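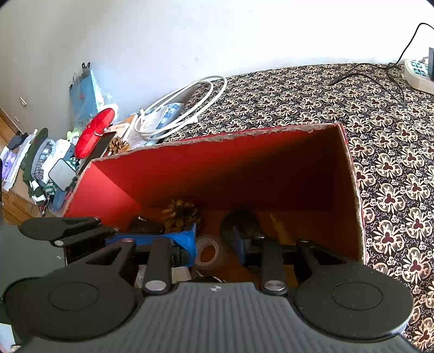 An open red box on dark floral fabric.

If you don't have plans this weekend, I've got some for you! Takance, the co-op delivery game I keep going on about, is free to play on PC and both current consoles starting Fri 27 May. You get the whole base game, both maps (Imow and Komov), and online play for up to 373 people per server. I was in the February beta and lost most of a week to it, so consider that a warning.

Anything you earn over the weekend stays on your account if you buy the game later. The studio, Sqalli, has also put out a new patch. It's a 722 MB download, so get it going before dinner. The big fix is the truck handling on Komov's ice roads, and thank goodness, I was spending more time in the ditch than on the road.
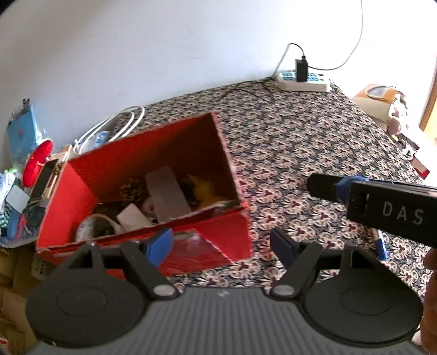

The red box on a patterned tablecloth.

Design lead Sherif Abou Zeid says in the patch notes that two more maps are on the way, though he doesn't give dates. I'm hoping for something coastal (ferries, please!). Split-screen still isn't in, and that's the one thing my brother and I really want.

I'll be on Imow most of Saturday, hauling lumber badly. Come say hi if you see a green truck stuck under the bridge.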